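Killard Robotics Club, minutes, June meeting

Started 4.20 pm, late becuase the room was double booked. Last minutes accepted. Apologies from the Thorlacius team, on camp.

Produce task. Grippers are going all right on firm fruit. Discussion on how hard to pinch a tangerine before the peel marks. No agreement. Try softer closing first, leave the finger pads as they are. Tomatoes to stay in the mix, all colours. Kiwi still rolls when nudged.
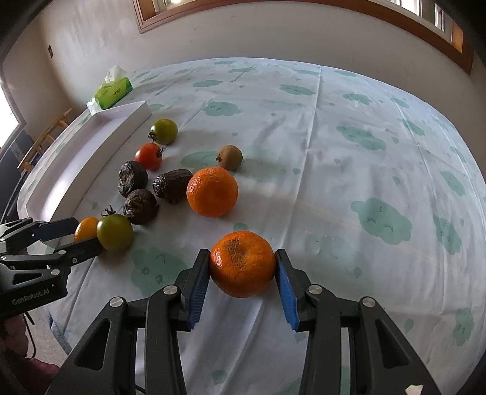

Sorting into the tray counts for marks at the Rullow comp, picking up alone doesn't. Rules allow 2 grippers per table and 20 minutes a run. Question whether handing over between grippers is OK, secretary to email Rullow.

Histov arm: shoulder joint still sticking. Leave till after exams.

Money: $1457 in the account. Entry fee approved, bus not, get another quote. Parents can drive if its under the limit for the school van.

Other: label your chargers. Bin the soft fruit before you lock up.

Closed 5.35. Next one same room, hopefully.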